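Flundora: Shirts and Other Tops
README, second release

Welcome! Flundora is a collection about folding clothes, and this part of it is all tops: T-shirts, jerseys, vests, polo shirts and a handful of thin jumpers. If you love a well-stacked drawer as much as we do, you're among friends. If you only need to know what is in the folders, skip to Contents.

Contents

The release covers 174 garments and 3,000 folding sessions. Each session has its own numbered folder with the pictures, a short text file of notes, and a line in garments.csv giving the type of top, the size on the label, the main colours and the fabric (where the label could still be read, and plenty couldn't after years of washing).

The notes are plain English, typed up the same day. Expect things like "sleeve went under twice" or "hem rolled, started again". We have fixed the spelling but left the grumbling in.

The folds

Three folds are used, and the fold column says which.

flat: sleeves in, sides in, hem up to the neckline. The one most people learned at home.
thirds: sides to the middle, then the length in three. Lovely for standing shirts upright in a drawer.
half: shoulder to shoulder, then hem to neck. Quick, a bit scruffy, fine for gym kit.

How a top starts out

Every session begins from one of three starts: spread, part spread or heap. Spread means the whole top lies open with its sleeves out. Heap is what it sounds like. Part spread is the one we're fondest of, with the neckline and shoulders in good order and the bottom of the shirt still in a muddle, because that's how a top so often lands when you take it by the shoulders and put it down in a hurry!
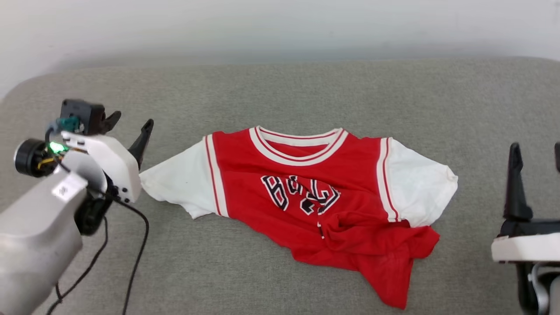 Sports shirts get a group of their own, jerseys, with 18 of them so far. They are a joy to look at and a nuisance to fold. Slippery cloth slides back out of a crease, and big lettering on the chest can be stiffer than the fabric round it, so the shirt wants to bend beside the print and never through it. Contrast sleeves do help, though. When the body and sleeves are different colours you can find the shoulder seam in a glance, even in a bad tangle.

We don't record what the lettering says. With half the word tucked into a fold it would be guesswork, and the csv has a simple yes or no for "print on chest" instead.

Words we use

Neckline is the whole opening, front and back. Collar is kept for polo shirts and anything else that turns over. Hem always means the bottom edge of the body; the end of a sleeve is a cuff, even on a short one.

Changes since the May release

- Amow and Ghorbani, the two smaller sets, are now merged in and keep their old folder numbers with an A or G in front.
- 17 folders had the wrong fold in the csv. Corrected.
- "Tank top" and "vest" were both in use. It's all vest now.

Still to do

Hoods. Also buttons, which we've been putting off. Trousers and skirts live in the sister set, Lovura, and socks will go there too once we agree on what counts as a pair.

Last updated Saturday, August 22, 2020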